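Vuvedura Floor Care Cell - Progress Report to the Tonditton Fund
Period covered: January through March

Where we are

The cell is running again. Readers of our last report will remember that it spent most of the autumn not running, in a variety of ways. The grant pays for one mopping machine and the hand-held rig we use to teach it, and this report deals mainly with keeping both of them in a condition to do any work.

The machine itself (we call it Sin, after a label on the crate, and it is too late to change it) now completes its practice area without supervision on most mornings. On the others it parks itself against the skirting and waits to be collected.

Arm and wrist

The wrist bearing was replaced in January. The old one had taken in enough floor cleaner to qualify as a reservoir. The new one has a shield, which we made from a cut-down splash guard, and we now wipe and inspect it every 8 shifts. The first three inspections found it dry. The fourth found a hair tie.

We also moved the cable run from the underside of the forearm to the top. It looks worse and snags less. The funder's visitor in February was kind enough not to mention it.

Software

The controller from Stuken was updated twice. The first update fixed the slow start and broke the emergency stop lamp (the stop itself kept working; the lamp simply stayed cheerful). The second update fixed the lamp. We have asked for release notes longer than one line.

Teaching rig

Most of this quarter's hours went here. The rig is a pair of hand-held controllers gripped on the pole of an ordinary flat mop, each carrying a cube of printed markers so that its position can be tracked. The trouble was slip. As the pole turned in the hands, the recorded angle of the head drifted away from the real one, and Sin learned to mop with great confidence slightly to the left of the dirt.

We now have a bracket clamped to the pole as a fixed reference, and a start-of-session check: head flat on the tile, both controllers gripped, hold still, compare the readings. If they differ by more than 2 degrees, we re-seat the clamp and do it again. The polished floor throws ceiling lights back at everything, so we have also started logging which lights are on.
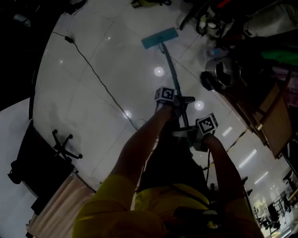

Spending

The quarter came in under budget, mainly through the bearing being cheaper than quoted. We spent 2000 dollars of the repair line, and would like to carry the remainder forward for a spare controller. At present the spare is a drawer of parts and a good attitude.

Next quarter

Finish re-recording the sessions spoiled by slip. Fit a second wrist shield before the first one wears out. Write the maintenance sheet down properly, as it currently lives on the back of a delivery note taped inside the cabinet door.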